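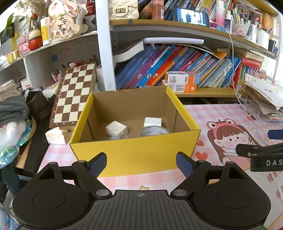
4. Loading the Desk Box

The Flastero desk kit assumes you own more small objects than you have places for. Begoña Barrios, who wrote the first edition of this guide, called it "a safe assumption."

4.1 Before you start

Lay the mat flat, printed side up. Stand the open box on it with the flap folded out of the way. Clothes, tissues and shopping bags belong to Section 6, however loudly they call to you.

NOTE: The box has no lid. Please stop writing to ask for it.

4.2 Filling the box

1. Put blocks in first, the longest one toward the back.

2. Lay rolls of tape flat. A roll stood on its edge will leave at the first opportunity.

3. Set foam cubes in last. They weigh nothing and will happily ride on top.

4. Check any power adapter before it goes in. Scuffs on the casing are fine. Bent prongs are not, and neither is an adapter that's still plugged in.
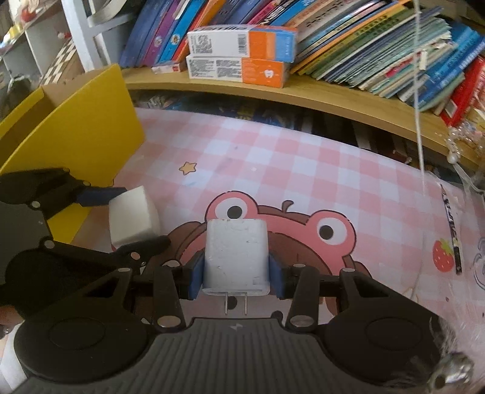
5. Pick up pencils and lay them along one side of the box.

CAUTION: Do not fill above the rim. The box is rated for 600 grams, and it does not negotiate.

4.3 If something is left over

Put it on the shelf. If the shelf is full, see page 11, "Owning Less," our least-read page.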